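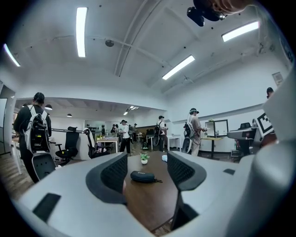
Buvley hand-held gripper, with a glasses case between the two mesh-lined fingers.

Buvley hand-held gripper: setup and care

The Buvley is a two-finger gripper you carry around by hand, and I've been the one keeping ours going at Seluneck for long enough to have opinions. This entry covers pads, markers and the usual repairs. Hauke Wiegand wrote the first version and I've been adding to it ever since.

Pads

Each finger has a dark gray mesh pad on its inner face. I swap ours in pairs after around 800 grasps, or sooner if a corner starts to lift (the left one always goes first on mine!). Peel the old pad from the top, wipe the finger with alcohol and give it 10 minutes before the new one goes on. Press hard – harder than feels polite.

Closing check

Close the fingers slowly on something with a bit of give. I like a zippered glasses case for this, and Toon Van Wijk swears by a folded sock. If one finger gets there early, back off its linkage screw a quarter turn and try again.

Markers

The square black-and-white markers need to stay flat and clean. A curled corner cost me a whole afternoon in February, so now I run a dry cloth over them before every session.

Common faults

Gritty travel usually means lint in the slide. Five short puffs of air clear it most days. If it still drags, open the housing and look at the spring – the spares are in the Jula drawer, under the cable ties.

Last edited August 21, 2022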